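**Grevia Weekend** is an annual fan convention held in Edville for followers of the science fiction television series *Grevia*. It takes place over two days in November and is run by fans. The first event, organized by Korkor Sowah, drew 203 people to a hotel function room. Attendance at the most recent event was 1,933.

## Background

*Grevia* ran for 4 seasons and followed the crew of a repair station. Ratings were low during its original run, and most of the audience found the show through reruns. Fans call themselves Menders, after the crew's job title in the show. The mailing list that led to the convention had 626 members when Sowah posted the first call for interest.
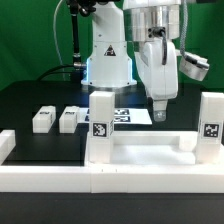

*White robot arm over a black tabletop, with a green backdrop behind.*

## Program

Saturday is given over to guest panels, autographs and photo sessions. Sunday has script readings, a costume parade and the quiz, which is played in teams and has its own trophy, the Sarpong Cup. The cup is named after the station in the series. Episodes are screened in a side room on both days, in production order.

Guests are usually cast members, with one writer or designer each year. Nermina Obradović, who played the station's doctor, has attended more often than any other cast member. Her Sunday morning reading of the unfilmed episode "Nudel" became a regular part of the schedule after the second convention. The text has never been published, and recording is not allowed during the reading.

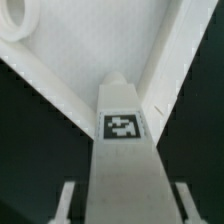 *Square black-and-white marker on a pale beam between two dark gripper fingers.*

## Tickets and venue

Tickets are sold for the full weekend only. The convention outgrew the hotel after its third year and moved to the Edville exhibition hall, where the dealers' room and the main stage are on separate floors. Some longtime attendees objected to the move and still hold a dinner at the hotel on Friday night.

## Fanzine

A printed fanzine, *Loose Bolts*, is included with each ticket. It carries fiction, artwork and episode notes sent in by readers. Early issues were photocopied and are traded among collectors.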